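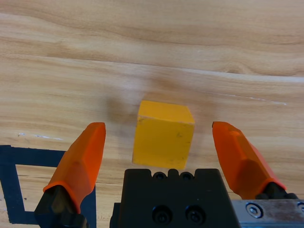 1/25/21

Block stacking, bench 2, both arms. Stand-in for putting dishes away, per the Davness chore list. That list has unload dishwasher, clear table, sort cutlery and shelve cans. Stacking was picked as the part all of them share: pick up a thing, put it on another thing, let go without wrecking what is already there.

Setup unchanged from last entry except fingertips. Tramico tips on all four fingers, orange, the softer batch. Controller is the Bruro build, no retraining. Target is the taped square. A run counts only if the bottom block ends up inside the tape and the stack stands for 10 seconds after both grippers open.

Total so far with this build: 788 runs, of which 166 failed. I went through the failure log this afternoon. Picks are hardly in it. A single cube in open space with clearance on both sides is as good as solved, and I would put it in front of a visitor. Nearly all the losses are in the release. One finger lets go a moment before the other and drags the top block with it — same fault we wrote up in May, smaller now.
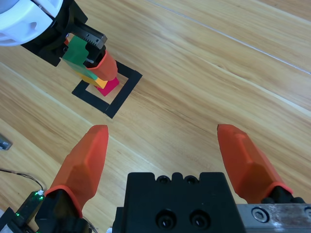 Second most common: the two arms disagree about who is holding the stack. If arm B still has side contact when arm A moves in, the tower gets a lean and the controller reads the lean as a new block pose. It then corrects for something it caused. Raised the contact threshold on B and will rerun overnight.

On the larger question, from the Weerasinghe review: can it do a chore yet? My answer is still no for the kitchen. Blocks are rigid, dry and all one family of shapes. A wet glass is none of those. For shop-floor kitting, small hard parts into marked trays, I would say close, if someone is there to clear jams. Speed is poor either way. A person does this stack in a few seconds.

To do:
— stagger release, left finger delayed to match right
— retape the square if the corners lift
— log side force on B, every run
— keep going to 2000 runs before touching the model
— ask Tramico for a harder tip to compare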